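The gripper unit I keep on the bench is a two-finger parallel tool with a hand grip, a wrist camera above the fingers and one small motor driving both arms through a Mirent rack. It logged 2,371 open-close cycles between its last two services, and by the end of that run it was missing the closed position by 3 mm. This post covers the service I did in March, mostly so that I have the order of steps written down for the next one.

## Symptoms

The fingers closed, but the pads met at the front corners first and then rolled flat as the motor pushed. On a foam block this makes no difference. On a coin or a key it does, as the part gets squeezed out toward the tips before the faces come together. The motor current trace showed the same thing: a small step, a short plateau, then the normal rise to the hold value. A clean close has one rise and no step.

I also had a slow drift in the reported width. The Wotureo controller board zeroes the encoder at the open stop on power-up, so any slack in the stop shows up as an offset for the entire session. Cycling power cleared it sometimes and made it worse at other times.

## Teardown

Power off, cable out, and wait for the board LED to go dark. The order I use:

1. Remove the pads from the fingers. Mark left and right on the back before they come off.
2. Remove the arms from the carriages.
3. Take off the rack cover, then lift out both racks together.
4. Leave the pinion on the motor shaft unless it is visibly worn.

The racks were dirty but sound. Old grease had picked up print dust and turned into a gray paste, most of it packed into the last few teeth at the open end. That explains the zero offset. The carriage was stopping against paste on some power-ups and against the real stop on others.

I cleaned the teeth with a stiff nylon brush and isopropyl alcohol, let everything dry, and put back a thin film of Briser light grease. Too much grease is how the paste formed in the first place, so I wiped each rack with a dry cloth after applying it.

The corner contact came from the arms. Each one is held by two screws, and both screws on the left arm had backed out by part of a turn. I had used no threadlocker at the last build. Both arms now have medium-strength threadlocker, applied to the screw and not the hole.

## Reassembly

The racks must go in symmetrically. With the pinion still on the shaft, I push both carriages against the open stop, hold them there, and lower the racks until they engage. If one is a tooth off, the gap will sit to one side of the camera axis. It is easy to miss by eye and annoying to fix after the cover is on.

Arms go on next, screws snug but not tight. Then pads. I close the fingers by hand onto a 9 mm gauge block, press the pads flat against it, and tighten the arm screws while the block is held. The pads are tightened last. I used to do the pads first and then chase the angle with the arms, and it never came out the same twice.

The De Haan driver I use for this has a torque collar, but its lowest setting is too high for screws going into printed plastic. I set it by feel. A cracked boss means reprinting the whole arm, and the arm is the longest print in the assembly.

## Camera and finger check

With the mechanics back together, I run three checks through the wrist camera before closing up the housing.

The first is the open view. Both fingertips should appear low in the picture, one on each side, with clear space between them. If a finger moves out of view at full travel, the camera bracket has slipped on its clamp.

The second is reflection. My overhead light sits behind the bench and there is no good way to move it.

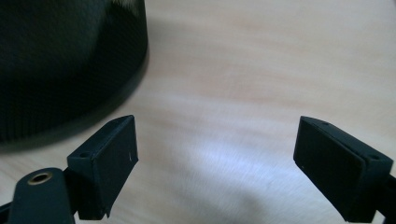 Exposure on the wrist camera is locked during a session, so the level has to be chosen with the worst background in view. I set it on bare wood with the fingers open. The bluish-white glare patch between the pads washes out the grain, and that is the area the threshold has to survive. The black fingers still have usable edges at this level, down to the bevels on the pads, and I leave the gain alone once those are readable. Dropping the exposure until the patch goes away loses the bevels, and then the edge fit that measures pad angle has nothing to work with.

The third check is the close test: 9 slow closes on the gauge block, logging width and current. I want a single rise on every trace and no step. The first set after this service passed on current but read 0.2 mm wide on every close, a constant offset that I removed in the controller settings.

## Interval

The old interval was "when it gets bad". I have set a reminder in the controller log at 2,000 cycles for a rack cleaning and a screw check. The pads stay on until the faces start to polish — shiny pads slip on plastic parts well before they look worn.

Still open: the encoder cable exits too close to the left carriage and rubs at full travel. I have a clip drawn up for it, but it is not printed yet.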